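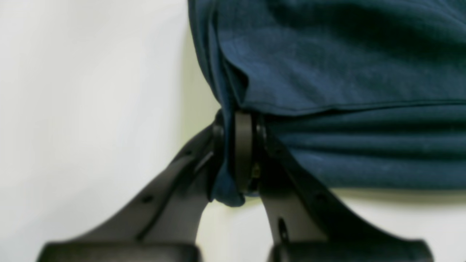 What I learned selling used T-shirts for a year

Feed Explore Saved Messages Log in

Topics > Resale > Clothing > Threads

1/ I started selling used T-shirts on Jurnel last May. It's a side job, evenings mostly. A few people have asked how it works, so I'm putting it in one thread.

2/ First year: 122 shirts sold, a little over 4,000 dollars in sales. That is before fees, shipping and what I paid for the shirts. What's left covers my car insurance and some groceries.

3/ Most of my stock comes from Bakke, the thrift warehouse off the highway. They put out new bins at 7 in the morning. By lunch the good stuff is gone and you're digging through bank giveaways and fun runs.

4/ I used to go after band shirts. So does everybody else, and the fakes are good now. Plain shirts in decent cotton sell slower but I get very few returns. 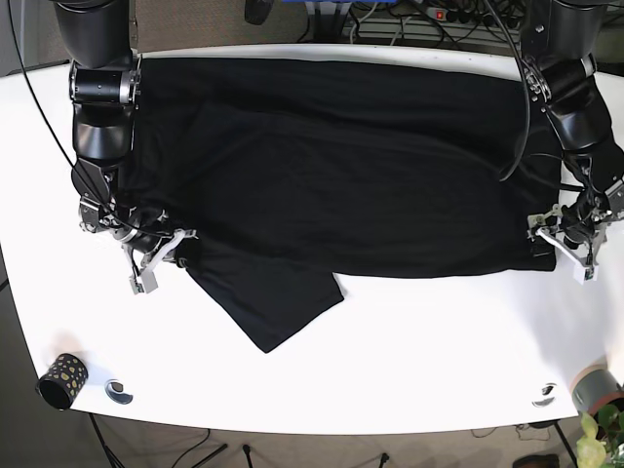 Black tee, laid flat on a white table.

5/ Black is the hardest color to sell used. Buyers want it to be really black, and most secondhand black has gone brown or gray at the collar. Check it by a window. Store lighting hides a lot.

6/ If it has faded, say so in the title. I lost two sales in one week because I put it at the bottom of the description. Both buyers sent the shirt back and I paid the postage.

7/ Measurements matter more than the size tag. I give pit to pit, shoulder to hem, and sleeve. A large from the nineties and a large from last year are different shirts.

8/ Pull it smooth before you measure but don't stretch it. Jersey will give you an extra inch if you lean on it, and the buyer will not get that inch. 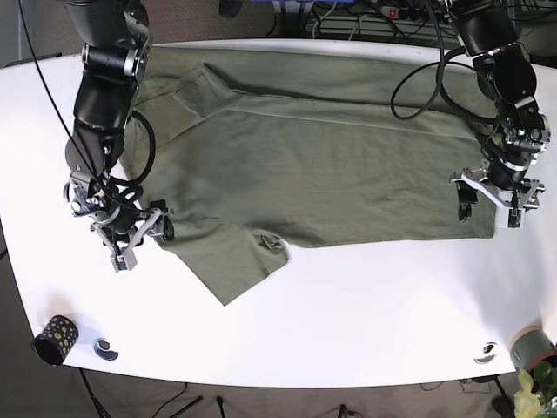
9/ Olive and khaki do well from late summer on. I hold them back in spring. I have no idea if that's true for other sellers, it's just what my sales page says.

10/ Pricing. I look at what sold, never at what's listed. Anyone can list a plain tee for 40 dollars. Mine mostly go for less than that.

11/ Wash everything, even if it smells fine. Cold water, unscented detergent, hang dry. Scented stuff gets complaints. I tried the Breritari odor powder and it works on smoke but takes two washes.

12/ Deodorant marks: white vinegar and an old toothbrush before the wash. Yellow armpits on white shirts I don't bother with anymore. Those become rags. 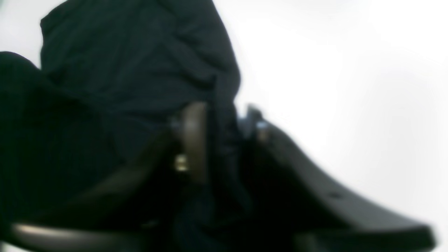 Dark fabric and its folds, up close.

13/ Dark fabric needs more light than you'd think when you photograph it. If the camera picks the exposure off a white background the shirt turns into a black shape. Tap on the fabric so it meters from there.

14/ Shipping: I buy labels through Grolteo because the post office near me closes at 4:30. Plain poly mailer, shirt folded once more than you'd fold it for a drawer. No tissue paper, no thank you card. My ratings didn't change when I stopped.

15/ Keep a spreadsheet from day one. Date bought, cost, date sold, fees. I didn't for the first few months and doing my taxes was miserable.

16/ Someone asked about sweatshirts. They bring in more per piece but they take up a whole closet and cost a lot more to mail. I sell a few in October and that's it.

17/ Replies are open if you have questions about fees. I'm at work until 5 so it may be tonight.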